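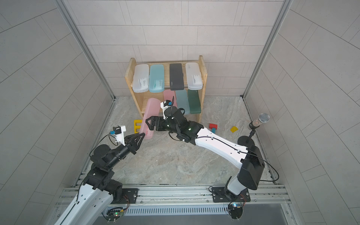
Pencil cases on a two-tier wooden shelf, with two robot arms reaching toward it.

Home Skin Care Makeup Hair News Reviews About Contact

Premirent brings back its calendula hand balm, with a new tin and less scent
27 February 2023

If you were one of the many readers who wrote to us last summer when the calendula hand balm from Premirent quietly vanished from the shelves, you can stop rationing that last scraping at the bottom of the tin. The company has confirmed that the balm is coming back this week, first in its own three shops and on its website, and then in the pharmacies that used to carry it before it was dropped in July.

The recipe is very nearly the old one, which will please those of us who loved how it sank in after a minute or two and didn't leave fingerprints all over the phone. It is still a blend of beeswax, sunflower oil and calendula steeped in oil, and it is still quite firm when you first dig into it, so do warm a little between your palms before you work it around the nails and over the knuckles. What has changed is the perfume. The original had a fairly strong orange blossom scent that some people adored (my sister used to dab it on her wrists!) and others found a bit much at the dinner table. The new version has only a faint trace of it, and there is also a completely unscented balm for anyone whose skin gets cross with fragrance.

Britta Kramer, who looks after the hand and body range at Premirent, told us that the balm went away when the supplier of its dried calendula flowers closed down and the first replacement batches came out grainy. "We could have sold it like that, and I'm sure plenty of people would have forgiven us, but I wouldn't have liked it on my own hands," she said. The flowers now come from Bastov, a family grower that also supplies the petals for the company's bath salts, and the balm is cooled more slowly than it used to be to keep the texture smooth.

The tin has been changed as well. It holds 60 grams, the same as before, but the lid now screws on. I have to say I'm glad of that, having once opened a favorite handbag to find the old press-on lid in one corner and a good part of the balm in another. A smaller size for travel is planned, though Kramer would not be pinned down on when we might see it.

We were sent a tin of each kind and have been passing them around the office for 9 days, which is hardly a proper test but does happen to take in some very cold mornings. Nele Nolte from our reviews desk, whose hands crack every winter, has been putting the unscented one on at bedtime under cotton gloves and says she prefers it to the richer cream from Bauerfeind that she normally swears by – although she still reaches for the cream during the day, as it is quicker to rub in between emails. I have been using the lightly scented one mostly on my cuticles and elbows, and it has lasted well through a good deal of dishwashing. Her full review will follow in the spring, once she has got to the bottom of the tin, and she'll be comparing it with the new overnight hand mask from Honon as well.

Both versions cost the same as the balm did before it was withdrawn. Anyone who put their name on the waiting list should get an email with a link to order two days before the general sale opens on the website, so it's worth taking a look in your junk folder. The shops are keeping a tester of each by the register, and the staff are happy for you to try a little before you decide.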